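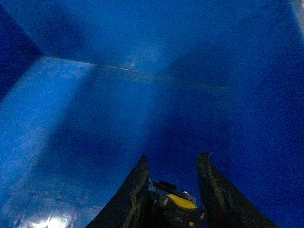
They'll have us all on the afternoon run by winter, one of the older packers was saying at smoko, and then there won't be an afternoon run. Said it into her cup, not to anyone. Then went back in and did her shift same as always.

February, late, past eleven. Writing this on the couch with my boots still on.

Arm on line two at Gallen again all day. Blue bin, fingers down into the corner, out again. The corner is where it has trouble. Everything slides into the corners in those bins, always has, you just scoop it out with the side of your hand and don't think about it. Now there's a whole procedure for it. If it misses twice the light goes orange and I walk over, clear the fault on the Ikora screen, walk back. 114 orange lights today. I know because the screen keeps score, and the supervisor reads it off at handover like it's the cricket.

Not my fault, not the arm's fault either. Shiny bins. I said weeks ago the shine was throwing it off and got told it was being looked at. Today a bloke from Tokgöz came with a laptop and asked me what I thought the problem was. Told him. He wrote it down! First person who has. Matte liners maybe, he reckons, or move the light over the bench. We'll see.

What's odd is how quiet it's gone. There used to be four of us at that bench and you talked, you couldn't help it, hands busy and mouth free. Now it's me and the screen, and the others are down at dispatch on the Mullus cartons, heavier work, same money. 20 minutes for lunch still but staggered so I eat with the forklift crew who only talk about boats. Nice enough. Miss the girls though.

My wrists are better. Should put that down, fair's fair. Haven't strapped the left one in a fortnight and I slept through twice this week. Nobody at work has asked.

Target goes to 400 an hour next month – for the cell, they say "the cell" now, meaning it and me. Asked what happens to me if the liners work and the light stops going orange. Got a long answer about upskilling. There's a course, 20 hours, half of it in my own time. Put my name down, didn't know what else to do. Maths will be the trouble, havent done any since school.

Sister rang, didn't pick up, ring her tomorow. Need bread. Early start, 5.30, and the work shirt is still in the machine – go and hang it up.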